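The Great Towel Refold, and Other April Joys

I have been putting off the linen closet for so long that I'd stopped opening the left-hand door all the way. You know the kind of closet I mean, where you slide one bath towel out and three others come with it! Well, this month I finally took everything out, and I had such a good time that I have to tell you all about it.

The person to thank is Annelies Hauser, who stayed with us for a few nights and refolded my hand towels while I was making coffee. She didn't say a word about it. I opened the door later that morning and there they were, a neat little stack with all the folds facing out, and I just stood there grinning at it. Of course after that the rest of the closet looked terrible.

So, towels first. I used to fold everything in long skinny thirds, the way my mother did, and on deep shelves that's lovely. Mine are shallow and the ends always hung over. Squares are so much better! Fold in half, smooth it out with your forearm, fold again, and keep going until it fits the shelf you have. 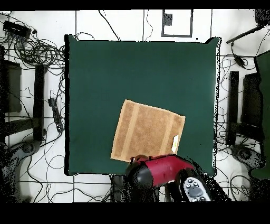 The woven bands are my favorite part of the whole business. If your towels have them, line them up with the sides as you fold and you get a straight edge to follow the whole way. I also tuck the tag inside when I remember (I mostly don't remember). And please fold on something flat. I did my first batch on the bed and every single one came out lopsided.

The other thing that changed my life a little is a plain mat to fold on. Mine is dark green and I love it, especially with tan towels, where you can see right away if a corner has wandered off. It rolls up and lives behind the door now.

Once the big towels were done I moved on to the small stuff, and oh, there was a lot of small stuff. I ended up with 25 washcloths on the keep pile, plus 12 that went straight into the rag bag under the sink. Some of those had been with me since my first apartment, so I did get a bit sentimental over a yellow one with a hole in it. (It's in the rag bag. I'm being strong.)

For anything little I stopped trying to make squares. Small pieces can be bunched or tucked any way you please, as long as they stay put in the basket, and I think they look rather sweet sitting there in their own odd shapes. 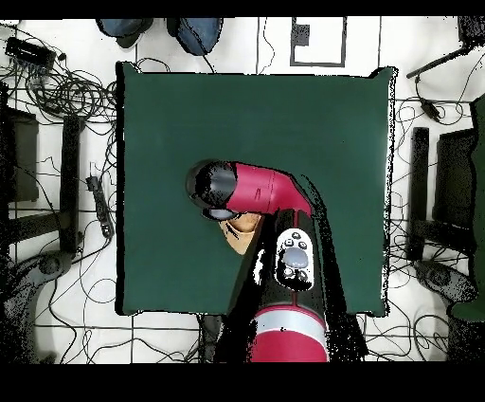 What's Next: The Sheets

I'm a little scared of this one, because there are fitted sheets in there and I have never once folded a fitted sheet in a way I'd show another person. Annelies swears by putting each set inside its own pillowcase, and I'm going to try that first. If you have a method that works on deep pockets, leave it in the comments, please! I'm starting with the guest room set tomorrow morning, right after coffee.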